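Keeping the tin: speaker notes
Local history evening, second talk, 2023-07-21
Speaker: Dagmar Bednárik. Snædís Ketilsson on the lights and the clicker.

Start without the slides. Ask who has a biscuit tin at home with no biscuits in it. Let the hands stay up a bit. Then ask who could say what's in it without opening it. Wait.

I've been told twice this year that old Christmas tins are "an investment". I don't believe it, and I'd like to spend my half hour saying why. I own too many of them myself, so this is partly a talk to my own cupboard.

First claim: they're collectible. Well, anything is collectible if you don't throw it out. Kiros Lemma runs the Cludero saleroom and let me go through his ledger for one winter. 1351 lots. Two of them were Christmas tins, both sold in a box with other kitchen bits. Read out the lot descriptions here if there's time (blue card). One says "tins, assorted, some lids". Pause on "some lids".

Second claim: they were made better in the old days. Were they? People say this with a tin in their hand that has lasted, and the ones that rusted through went to the tip years ago. You can't judge a factory by its survivors. Hedvika Šindelář will disagree with me from the second row. Let her. She has handled far more of them than I have and she's right about hinges.

Third claim, and the one I have the least patience for: the picture on the lid tells you how people used to keep Christmas. Go to slide. 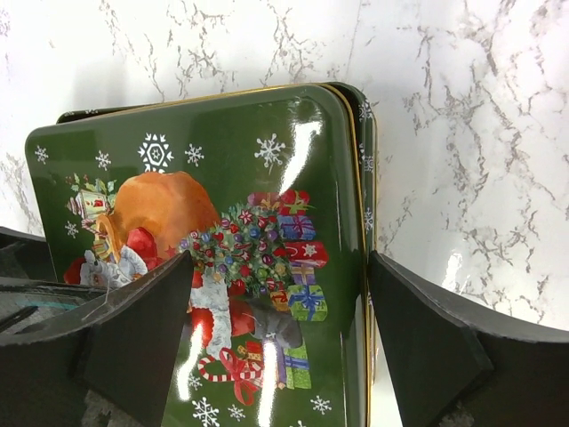
Slide 5. Green tin with a snowflake lid, sack and tree. Gold rim.

Give them a moment to look, then ask what on this lid anyone in the room has ever seen in their own lounge room. The tree, all right. A candy cane, maybe. I grew up with Christmas in thirty-five degree heat and a prawn platter, and I still had snowflakes on every tin in the house. The lid is a wish list. It says what a tin seller thought would look good on a shelf in November.

Point out the mouse at the lower left. Somebody decided that mice and gifts belong together, on a thing made for storing food. My nan spent every winter with a trap behind the stove and kept a tin with a mouse on it right beside the flour. I asked her about it once and she said it was a nice mouse.

Then the colour. Green with purple and red presents. I've read a leaflet (Rusnák, the one with the staples) that dates tins by their greens, olive for one decade and bottle for the next. I tried it on my own shelf and it fell over at the third tin. Lids fade, kitchens have windows. If someone gives you a date from the green alone, ask what else they've got.

Don't get drawn into valuing things people have brought. Kiros can do that over the tea.

What I do believe. Tins get kept for what goes in them next. Blažena Štěpánek lent me her family's list, written on the back of a Hidell calendar, of what each tin in the house held: buttons, fuses, sewing machine feet, the good string, baptism cards. Read it slowly, it's lovely. No one wrote down what the tins had come with. There's a line for "tin, Demier, do not open" and the family still can't say why. They've opened it. Empty.

If it's going well, do the rattle bit. Five tins on the table, lids on, pass them along the front row and have people guess. If it's going badly, skip to storage.

Storage, quickly, for those who came for advice:
Dry cupboard, off a concrete floor. The shed is where tins go to die.
Lids on loosely if you've just washed them. I towel mine and leave them overnight on the bench.
No sticky labels on the picture side. Put a slip of paper inside.
If you stack printed lids, put a sheet of tissue between. I didn't for years and have the scuffs to show for it.
Don't polish a gold rim. I have yet to meet a product that improved one, whatever the label promises.

Someone will ask about the 200 dollar tin from the paper. I rang the seller. It was listed at 200 dollars and hadn't sold. A price on a sticker is an opinion - make that point and move on.

Questions. Repeat each one into the microphone, the back can't hear. Finish by asking people to write down what's in one tin when they get home, and to drop the slip in to Hedvika before the November meeting.

Lights up. Collect the five tins and check the lids match.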